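Protokoll der Projektbesprechung Oberstufe Trilard

Thema: Auswertung der Druckschwankungen im Heliumsystem und Freigabe der nächsten Prüfstandsläufe
Datum: 27. Februar 2024
Ort: Besprechungsraum Prüffeld Natitz, Fivard per Videokonferenz zugeschaltet
Teilnehmende: Antriebe, Strukturen, Flugsoftware, Prüffeld Natitz, Qualitätssicherung, Firma Fivard (Ventile), Missionsplanung Nadar
Verteiler: Teilnehmende, Konfigurationsmanagement

TOP 1 Genehmigung des letzten Protokolls

Das Protokoll der Sitzung vom Dezember wird mit einer Änderung genehmigt. Unter TOP 4 ist "Sauerstofftank" durch "Methantank" zu ersetzen. Offene Punkte aus dem Dezember: Der Kalibriernachweis für die Drucksensoren der Bedüsungsleitung liegt vor, der Punkt ist geschlossen. Die Stellungnahme zur Kabelführung am Schubgerüst fehlt weiterhin und wird unter TOP 5 behandelt.
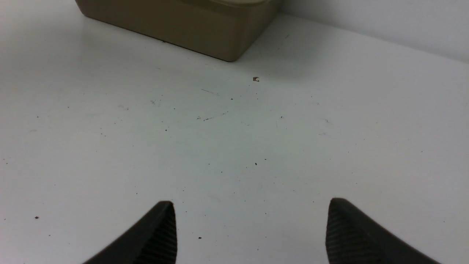

TOP 2 Druckschwankungen bei Lauf 27

Das Prüffeld berichtet über den Heißlauf 27. Der Lauf war auf 175 Sekunden ausgelegt und wurde nach 100 Sekunden durch die Abschaltlogik beendet. Auslöser war das Unterschreiten des unteren Grenzwerts für den Tankdruck auf der Methanseite. Die Abschaltsequenz lief in der vorgesehenen Reihenfolge ab: Hauptventile zu, Spülung der Brennkammer, Entlastung der Heliumleitung. Am Triebwerk wurden bei der anschließenden Sichtprüfung keine Schäden festgestellt. Die endoskopische Untersuchung des Einspritzkopfs steht noch aus.

Die Auswertung der Messdaten zeigt, dass der Druck stromab des Regelventils bereits 34 Sekunden nach Zündung zu schwingen begann. Die Amplitude nahm zunächst langsam zu und wuchs in den letzten Sekunden vor der Abschaltung deutlich an. Der Versorgungsdruck der Heliumflaschen blieb im gesamten Lauf im zulässigen Bereich. Ein Leck in der Zuleitung wird daher von Antriebe und Prüffeld übereinstimmend ausgeschlossen.

Fivard führt aus, dass das Regelventil aus der zweiten Fertigungsserie stammt. Gegenüber der ersten Serie wurde die Dämpfungsblende im Steuerkreis geändert. Das Abnahmeprotokoll des Ventils weist keine Auffälligkeiten aus, die Abnahme erfolgte allerdings mit Stickstoff bei Umgebungstemperatur. Das Verhalten unter Helium bei abgekühltem Gehäuse ist für die zweite Serie nicht vermessen.

Flugsoftware weist darauf hin, dass die Abtastrate des Druckreglers im Steuergerät nahe an der beobachteten Schwingfrequenz liegt. Eine Kopplung zwischen mechanischer Eigenfrequenz des Ventils und digitaler Regelung ist möglich, aber nicht nachgewiesen. Strukturen hat in den Beschleunigungsdaten des Schubgerüsts keine entsprechende Anregung gefunden.
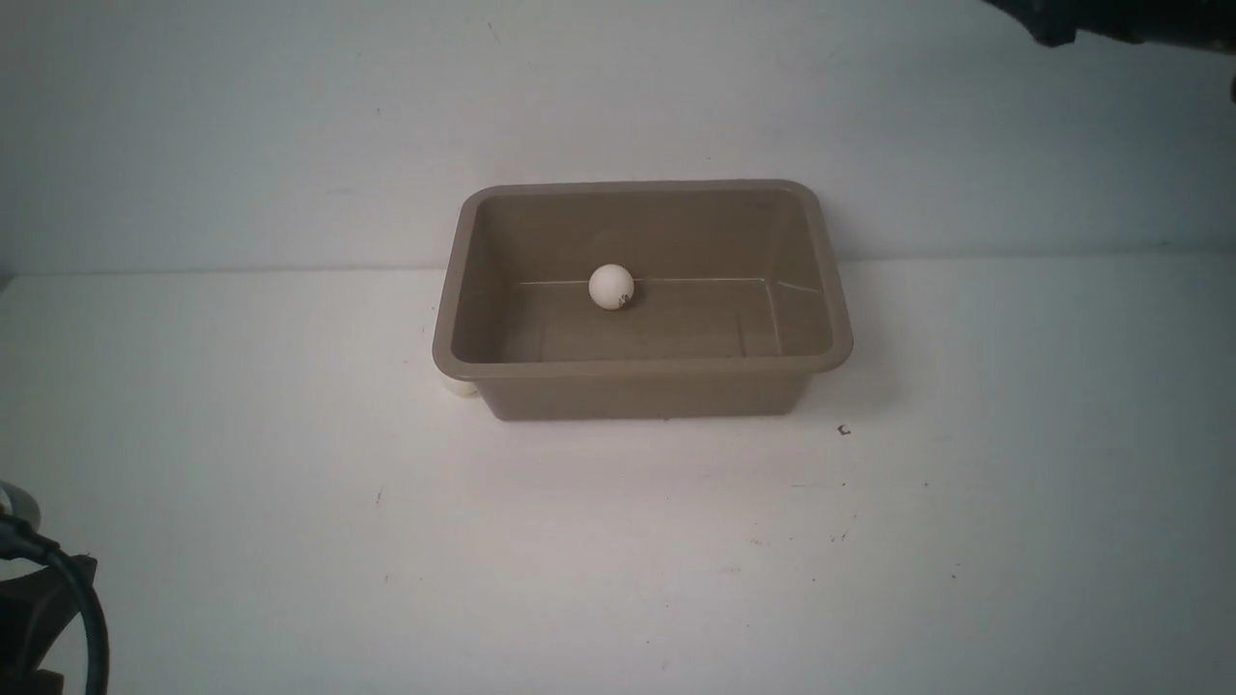

Die Diskussion ergibt zwei Arbeitshypothesen. Hypothese A: unzureichende Dämpfung des Ventils bei niedriger Gehäusetemperatur. Hypothese B: Aliasing im Regelkreis. Beide können auch gemeinsam wirken. Antriebe hält A für wahrscheinlicher, Flugsoftware schließt sich dieser Einschätzung nicht an und verlangt eine getrennte Prüfung.

Beschluss 2.1: Fivard vermisst ein baugleiches Ventil der zweiten Serie mit Helium bei abgekühltem Gehäuse und legt den Frequenzgang vor.

Beschluss 2.2: Flugsoftware simuliert den Lauf 27 mit den aufgezeichneten Sensordaten und mit verdoppelter Abtastrate. Die Ergebnisse werden als technischer Vermerk verteilt.

Beschluss 2.3: Das Ventil aus Lauf 27 bleibt bis auf Weiteres eingebaut und wird nicht geöffnet. Die Entscheidung über den Ausbau trifft Qualitätssicherung nach Vorlage der Ergebnisse aus 2.1.

TOP 3 Abschaltgrenzwerte

Missionsplanung Nadar fragt an, ob der untere Grenzwert für den Tankdruck im Flug identisch mit dem Prüfstandswert sein soll. Antriebe erläutert, dass der Prüfstandswert einen Zuschlag zum Schutz der Turbopumpe enthält. Im Flug führt eine vorzeitige Abschaltung zum Verlust der Zielbahn, der Grenzwert ist dort anders zu bewerten. Mit den verfügbaren Kennfeldern der Pumpe lässt sich der Kavitationsbeginn nicht genau genug eingrenzen.

Strukturen merkt an, dass bei abgesenktem Tankdruck auch die Beulsicherheit des Tankmantels neu nachzuweisen ist. Der bestehende Nachweis deckt nur den Nennbereich ab.

Beschluss 3.1: Der Prüfstandswert bleibt unverändert. Antriebe und Strukturen erarbeiten gemeinsam einen Vorschlag für den Flugwert. Nadar liefert dazu die zulässige Abweichung der Brennschlussgeschwindigkeit.
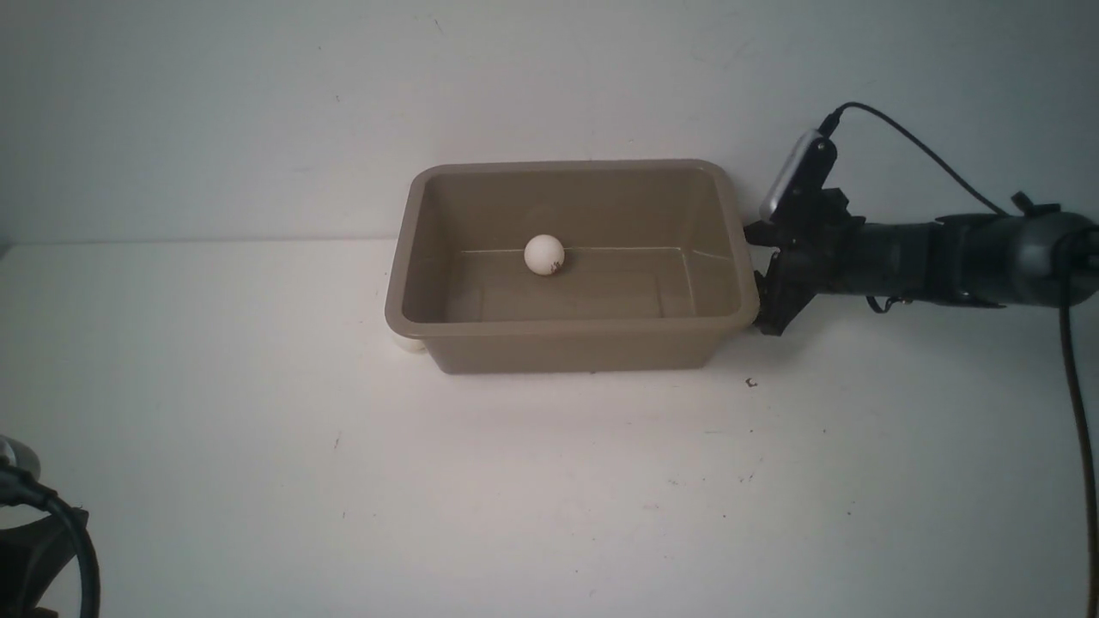
TOP 4 Freigabe der nächsten Läufe

Das Prüffeld beantragt die Freigabe für einen verkürzten Lauf mit einem Regelventil der ersten Serie. Ziel ist ein Vergleichsdatensatz bei sonst gleicher Konfiguration. Qualitätssicherung hat keine Einwände, sofern die Endoskopie des Einspritzkopfs ohne Befund bleibt und der Ventiltausch als Konfigurationsabweichung dokumentiert wird. Fivard bestätigt, dass ein Ventil der ersten Serie verfügbar ist.

Flugsoftware bittet um zusätzliche Aufzeichnung des Stellsignals mit voller Auflösung. Das Prüffeld sagt dies zu, ein freier Kanal im Messsystem ist vorhanden.

Beschluss 4.1: Der verkürzte Lauf wird unter den genannten Bedingungen freigegeben. Läufe über die volle Brenndauer bleiben gesperrt, bis die Ergebnisse aus 2.1 und 2.2 vorliegen.

TOP 5 Verschiedenes

Kabelführung am Schubgerüst: Strukturen reicht die Stellungnahme nach. Vorab wird mitgeteilt, dass zwei Halter versetzt werden müssen, um den Mindestabstand zur Methanleitung einzuhalten. Die Zeichnungsänderung ist beantragt.

Dokumentation: Konfigurationsmanagement hat in den Messstellenlisten des Prüfstands und der Stufe abweichende Bezeichnungen für denselben Drucksensor gefunden. Maßgeblich ist die Liste der Stufe. Das Prüffeld passt seine Liste vor dem nächsten Lauf an.

Nächste Sitzung: nach Abschluss des verkürzten Laufs, Einladung durch Antriebe.

Anlagen: Druckverläufe Lauf 27, Ereignisliste der Abschaltsequenz, Abnahmeprotokoll Regelventil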